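Looking After Your Records at Home

Store records upright
Flat stacks warp the bottom discs. Keep shelves away from radiators and direct sun, and leave enough slack to pull a sleeve out with two fingers. My 202 LPs take up three cubes.

Keep the small parts together
Spare styluses, adapters and plugs go in one open box near the player.

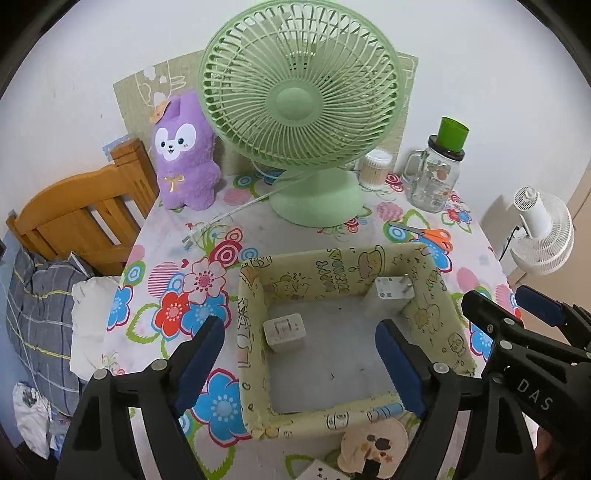 Brush before every side
Hold a carbon fiber brush on the spinning disc for two turns, then sweep outward. Replace paper inner sleeves with lined ones.

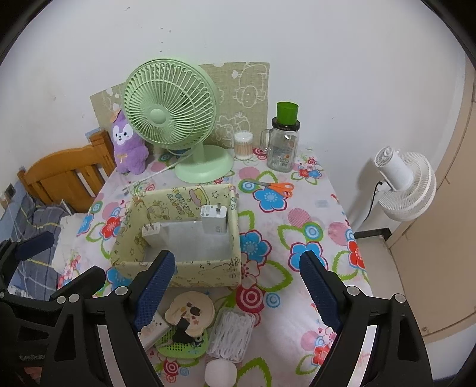 Graciela Saavedra writes that she also rinses used albums in distilled water and stands them in a dish rack overnight before playing them.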